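Desk organizer reset, the quick version

Takes me under 19 minutes, and that's with a phone call in the middle.

1. Everything out. Yes everything. Tip the organizer upside down over the bin, tap the bottom. Staples, crumbs, old eraser bits.

2. Rinse if it's plastic. Warm water, dish soap, old toothbrush for the little slots. Let it dry properly or your sticky notes will curl.

3. Test every marker on scrap paper. Dry ones go in teh trash, no second chances. I had nearly 40 once, kept nine.

4. Lay the flat stuff on the table first, wipe the whiteboard clean, then decide what stands up. Big panels go in the back, leaning on the wall. Small things up front where you can reach.

5. Pens and markers last. One or two in the side cup, the ones you use every day.
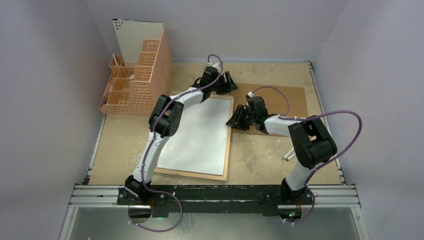 Orange organizer, one marker in the side cup, two more still out by the whiteboard.

6. Leave one pocket empty. It fills up by itself by May.

Birgit Buschmann wrote in to say she stores her markers flat so they last longer. Worth a try, a shallow drawer is fine for that.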